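Grerier Skills Centre - Members' Discussion Board
Search topics, posts, members
Last updated: Monday, June 15, 2026
Reading time: 7 minutes

Topic: Interrupted sutures on the practice bench - tail length, needle hold and thread tension

endlow_bench
I am writing on behalf of the Endlow teaching group, which has been asked to revise the handout for the basic closure session before the August intake. The present handout is short on detail in three places, and members who teach the session are giving different instructions as a result. We would be grateful for views on the following matters.

First, the length at which the tails are to be trimmed. The handout says "short" and leaves it there. Second, the point at which the needle is to be held on its curve. Third, how much tension should be kept on the thread between passing the needle and laying the first throw.

The session concerns simple interrupted sutures on a straight incision only. Running closures are taught separately and need not be discussed in this topic. Replies will be read by the group before the draft is circulated.

needle_and_tray
Thank you for opening this. My view on the first point is that the handout should state a figure. We have been teaching 3 mm for monofilament and I see no reason to depart from it. Learners who are told "short" will cut on the knot, and the following week the instructor is looking at a line of closures that have come undone on the tray.

For braided thread I would accept less. The two should be listed on separate lines so that they are not confused.

theatre_row_b
I must disagree with the previous post, at least in part. A figure in millimetres is of little use to a learner who is looking at a magnified view and has no scale in sight. What looks like a generous tail under magnification may be very small indeed. I have measured tails after sessions at which everyone present was confident that the figure had been met, and it had not.

My preference is for the tail to be described by reference to the knot: a tail should be plainly longer than the knot is wide. Learners can check that by eye at any magnification.

needle_and_tray
The point on magnification is a fair one. I would still keep the figure and add the comparison beside it. Assessors need a number, and the assessment sheet already carries one.

endlow_bench
The assessment sheet is outside the scope of this revision, but it is correct that it gives 3 mm. The handout should agree with it. We shall draft a line that contains both the figure and the comparison with the knot, and members may comment on the wording.

May we turn to the second point?

curved_steel_21
On holding the needle: the older Grerier handout said two thirds of the way back from the point, and I would restore that wording. It was removed in the last revision without explanation. Held too near the swage, the needle bends or turns in the jaws. Held too near the point, there is not enough of it free to come through the far side of the incision, and the learner pushes with the jaws against the tissue in order to make up the difference.

I would add a sentence on the angle. The needle should sit square to the jaws for a first attempt. Learners may vary the angle later, when they have a reason to.

sluice_room_north
I support restoring the wording, with one reservation. The bench stock from Sæther now includes a flatter curve than the one we had when that handout was written, and on a short, shallow needle I find that two thirds is a little too far back. Halfway is steadier. Could the handout say "between halfway and two thirds back from the point"?

curved_steel_21
I have no objection to a range. I would not wish to see it widened beyond that.

theatre_row_b
Agreed on the range.

A related matter, which I raise because it costs more needles than any other fault: learners set the needle in the jaws while the point is already resting on the tissue. They then adjust it there. The result is a scratched surface beside the incision and, quite often, a blunted point. The needle should be set clear of the surface, checked, and only then brought down to the entry point. The handout does not mention this at all.

endlow_bench
That will be included. We had assumed it was covered in the introductory talk, but the talk is given once and the handout stays on the bench.

bandeo_sessions
May I ask a practical question for the evening group? Under the Bandeo scheme our learners have 21 minutes at the bench and then must clear it. Most of them manage the needle passes well enough and run short of time at the knots. Is it acceptable to allow them to place all the threads first and tie afterwards, or should each suture be tied and trimmed before the next is begun?

needle_and_tray
Each should be tied and trimmed before the next. With several untied threads lying across the incision, a beginner will pick up the wrong end sooner or later. The practice has its place in other closures, but it should not be introduced at this level as a way of saving time.

sluice_room_north
I would not be so strict. Placing the threads first gives a learner a clear view of the spacing, and the spacing can be corrected before anything is tied. I have taught it both ways. The tangles are real, but they are the fault of long threads. Cut the thread to a sensible length at the start and most of the trouble goes.

needle_and_tray
With respect, the handout is for people who have not yet tied a sound knot under observation. I would be content to see the other method in the second session.

endlow_bench
The group is inclined to agree with the last post. The handout will say that each suture is to be completed before the next. Sluice_room_north's remark about thread length is useful and will be added under "Preparing the bench".

For the information of members, the reprint is limited to 3,000 copies across all sessions, so it is in everyone's interest that the text is settled before it goes out.

curved_steel_21
On the third point, tension. The present wording is "keep the thread tight", which I consider to be wrong as it stands. There is a difference between keeping a thread under control and pulling the edges of the incision together with it before the knot is laid. If the thread is hauled tight at that stage, the edges bunch and the first throw locks them in that position. Learners then try to correct matters by adding more throws on top.

I suggest: "Keep the thread straight enough to follow by eye. Bring the edges together with the first throw, and stop when they meet."

theatre_row_b
I would accept that wording. I would also ask for a line on where the thread runs in relation to the open jaws. When the jaws are spread to take up the tail, the standing thread should be visible for its whole length. If it has passed behind the hinge, the learner should stop and free it before closing, as a thread that is nipped in the wrong place will fray.

bandeo_sessions
How much attention should instructors pay to fraying on black braided thread? It is difficult to see against the shadow at the side of the bench.

theatre_row_b
Enough to discard the thread when it is found. Run the length past a pale background before tying. If there is any doubt, start again with a fresh thread.

sluice_room_north
Two close views follow. In the first, the needle is gripped with its point standing clear above the jaws and the curve running out to the left. The incision on the right has tied knots in black thread near the top. Members may wish to note the trimmed tails on the upper knot in light of the earlier exchange. In the second, the jaws are open and the thread passes between them.
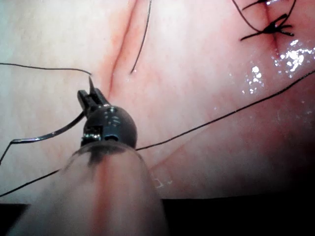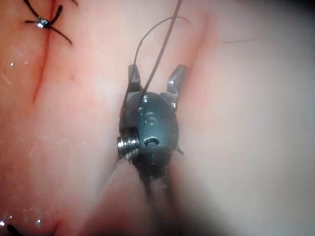 Close views: needle held in the jaws (first); open jaws with dark thread drawn fairly straight between them (second).

curved_steel_21
Thank you. The second is of particular interest to me. I cannot follow the thread beyond the top of the housing, and I should want to know where it went before I closed the jaws. That is the situation theatre_row_b described. The handout might simply say "find the thread on both sides of the jaws before closing".

needle_and_tray
On the tails in the first: I would call those short. Whether they meet the figure I am not prepared to say from a close view.

theatre_row_b
I am obliged to needle_and_tray for making my argument about magnification.

endlow_bench
Both remarks are noted. The wording proposed by curved_steel_21 will go into the draft under "Tying", directly after the sentence on tension.

The following text is put forward for the section on the needle. "Set the needle clear of the surface. Hold it between halfway and two thirds back from the point, square to the jaws. Check the hold before bringing the point down." Comments on this text should be made in this topic and not by private message, so that all members can see them.

sluice_room_north
Content with that. Please add "of the tissue" after "surface" - there are several surfaces on a bench.

endlow_bench
Added. The topic will stay open while the tail length wording is drafted.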